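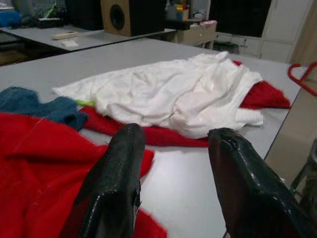
Wrist view, red and white pile on the table.

Anca Cozma wrote:
> How many episodes of the laundry task does Durklow really have?
> The Soko page says one thing and the September notes say another.

Both are wrong, naturally. The count is 2440 after I threw out 26 with a dead wrist stream. Soko still counts those, being an optimist. Piles are mixed on purpose – a policy raised on neat stacks of T-shirts panics at its first pair of jeans.
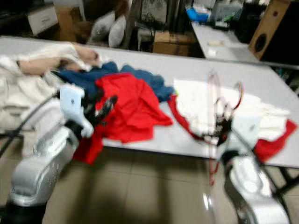
Do you keep the episodes where a grasp fails?
We keep them if the operator recovers within 11 seconds, and tag them "retry".

Hanger episodes are the slow ones. Roughly 4 in an hour is a good rate, and that's with a patient operator and coffee. Please label the hanger grasp and the shirt grasp as separate events – the Kurine script merges them if you let it.

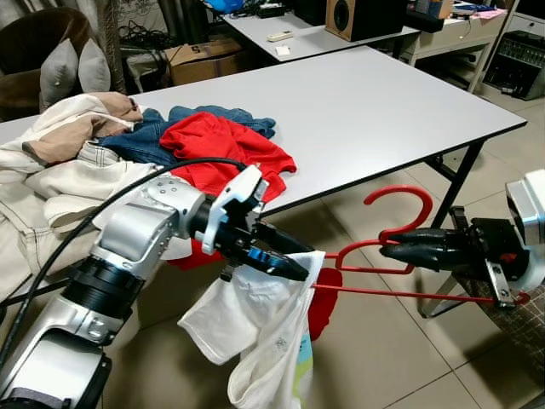 White T-shirt in one gripper, red hanger in the other.

Split files go up tonight, disk space permitting.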